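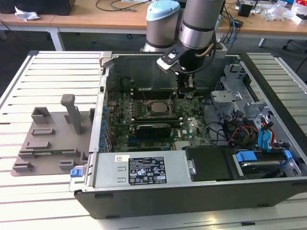
Elogio del ordenador viejo

Mi ordenador cumple once años en septiembre y pienso celebrarlo. Lo digo con todo el cariño que se le puede tener a una caja con ventiladores. En él escribí la tesis, en él aprendí a montar vídeo (mal) y en él redacto ahora esta columna, con un procesador que las tiendas describirían como una pieza arqueológica y que a mí me abre el editor de textos en un suspiro.

Lo que ha cambiado en estos años son sus tripas. Primero fue la memoria, luego un disco de estado sólido que me costó 90 euros y que fue, lo juro, como estrenar máquina. Recuerdo la tarde entera: los tornillos en una taza de café, el manual abierto en el móvil, el miedo a romper una pestaña de plástico y después ese arranque rapidísimo, ¡dieciocho segundos que cronometré tres veces porque no me lo creía! Llamé a mi hermana para contárselo. Me escuchó con una paciencia que todavía le agradezco.

Esa alegría debería estar al alcance de cualquiera, y me preocupa que cada vez lo esté menos. Los portátiles de la última hornada traen la memoria soldada a la placa. La batería va pegada. Los tornillos tienen cabezas que exigen un destornillador que no se vende en la ferretería del barrio. Se nos dice que es el precio de la delgadez, y a lo mejor lo es en parte, pero yo no conozco a nadie que haya pedido un portátil dos milímetros más fino a cambio de tirarlo entero cuando falle una pieza de 20 euros.

En Rocha, el taller donde compro casi todo de segunda mano, Silvana Sampaio lleva un cuaderno con las averías que entran. Me lo dejó hojear y pasé una hora felicísima. Hay pasta térmica seca, hay pelusa en cantidades heroicas, hay módulos de memoria mal encajados que se arreglan con sacarlos y volverlos a poner. También hay una columna que ella titula «no se deja», y ahí van los aparatos que tendrían arreglo si se pudieran abrir sin destrozarlos. Esa columna crece. Silvana lo cuenta sin dramatismo, mientras busca una fuente de alimentación en una estantería que llega al techo.

Se suele objetar que reparar no compensa, que la hora de taller sale cara y el aparato nuevo gasta menos luz. Tamás Rácz me lo discutió con buenos argumentos en una sobremesa larguísima, y en el caso de su congelador le doy la razón. Con los ordenadores me cuesta más. Fabricar uno exige minería, agua, barcos, embalajes, y todo eso ya está gastado cuando lo encendemos por primera vez. Alargarle la vida tres o cuatro años me parece de una sensatez casi aburrida, y además es divertido.

Porque abrir una máquina enseña. Uno descubre que aquello que parecía magia tiene zócalos, ranuras, conectores que solo entran por un lado. Se pierde el respeto malo, el que paraliza, y se gana uno mejor. Mi sobrino de doce años cambió un ventilador el invierno pasado y desde entonces mira la lavadora con otras intenciones.

Yo pediría cosas modestas: piezas a la venta durante diez años, manuales públicos, tornillos normales. Y en los institutos, un par de tardes al curso con un ordenador jubilado y permiso para desmontarlo.

El mío, de momento, pide una tarjeta gráfica. He visto una en Rocha que todavía no me he atrevido a preguntar cuánto vale.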